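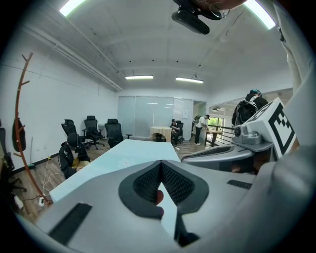 Which tubes do we order for the office ceiling? The same length as the existing ones, 4000 K, all from one batch.

November 2020

Lighting and furniture check, Greenwood office. Meter: the Prulitz handheld, zeroed with the cap on before the first reading.

The ceiling fittings are fluorescent and stay where they are. Moving any of them means opening the conduit runs, and those go all the way to the back wall. Not worth it for a change of tubes.

Readings taken at table height, blinds down, ceiling lights only. Long table, near end: 295 lux. Lower than I want for close work. The white walls and ceiling help, but the fittings have not been cleaned since January and the diffusers at the other site lost a fair amount to dust. Clean first, measure again, then decide on tubes. Brellance quoted a lead time of 12 working days, so the order can wait for the second set of numbers.

Long table: top is pale and gives some glare when you sit facing down its length. Try a matte mat at one seat before buying more. Width is fine for a laptop and a notebook on each side.

Mesh chairs: leave them along the left wall until the floor has been done. Checked the gas lifts. 2 sink slowly under load, tagged with tape under the seat. Civberg sells the cylinder separately, part list is in the blue binder.

Round table by the frosted glass: keep the cloth on. Chenxi Zheng wants that spot for sign-in sheets. No objection from me, but no extension lead across the walkway to reach it.

Partition: wipe the glass panels with water only. The solvent spray left streaks last time and took 9 passes to get off.

To do: borrow the tall ladder, clean diffusers, repeat readings at the same points, order the cylinders.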